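Jardine takes its laundry robot training out of the lab and into the home

Mistthorpe – Robot arm startup Jardine has begun collecting laundry demonstrations in ordinary homes, the company said this month, ending a long stretch of doing everything on one test bench at its Mistthorpe workshop.

The job is simple enough to say out loud. Get the clothes out of the basket and into the washer. Teaching two arms to do it is slower going. An operator holds a pair of small handles, moves them through the task, and the arms copy every motion while the joint positions and camera views get logged. One full pass counts as one demonstration. The company wants 2000 of them before it trains the next version of its software.

So far it has 277.

Jardine says the count is low because the team threw out most of its early recordings. Operators were moving too fast, yanking at shirts the way anyone would at home, and the arms lagged behind. New house rule – slow hands, no regrasping in mid air, pause before letting go. Each operator now does 5 practice runs before anything is saved.

Homes also bring in things a bench does not have. Uneven floors. Furniture in the way. Washers of every height, doors that swing left, doors that swing right. Baskets get set down on whatever is handy, and that's how the company wants it. A policy trained only at bench height tends to reach for bench height, the team wrote in a short progress note, and the first home trials in February bore that out. The arms stopped well above the clothes and closed on nothing.

Soft stuff is still the hard part. A shirt has no fixed shape, and two pieces lying together can look like one to the cameras. Operators have been told to take whatever is on top and leave sorting for later. If two items come up together thats fine, as long as both go in the drum. Dropped items stay dropped until the end of the pass, then get picked up seperately as their own recording.

The control handles come from Hidari, a parts maker that also supplies the cabling. Jardine tried joysticks first and gave up on them within weeks. Operators said they could not feel how far the wrist had turned. With the handles, a new person can get a usable recording in an afternoon, according to the company.

Remote sessions are next. Jardine has been testing a link between its workshop and a second site in Prungate, with the operator watching on a screen and the arms in another building. Delay on the line has been running at about 200 milliseconds – workable for lifting a towel, less so for threading a sleeve through a washer door. No remote passes have been counted toward the total yet.

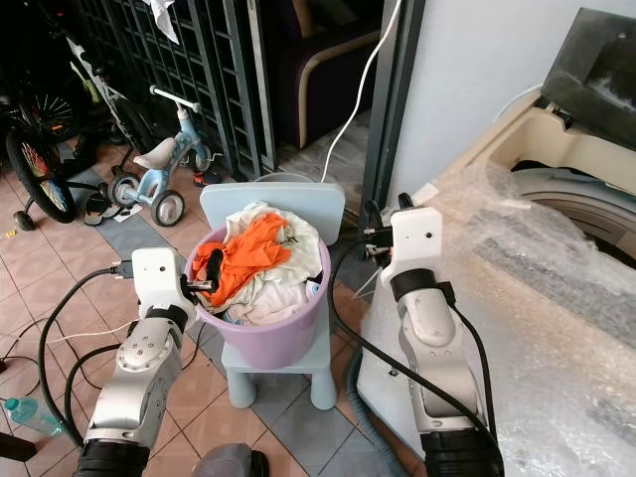
Jardine's two arms at a basket of laundry set on a child's chair, with a bubble-wrapped front-loader alongside.

The company would not say when a product might follow or what it would cost. Folding is not part of the current round and neither is detergent, which one internal list has down as "later, much later."

Part of the recordings will be shared with outside research groups once household details have been blurred. Families taking part can ask for any session to be deleted, Jardine said, and get a copy of what was recorded in their home on request.

More home sessions are planned in Mistthorpe through the spring. Prungate to follow if the link holds up.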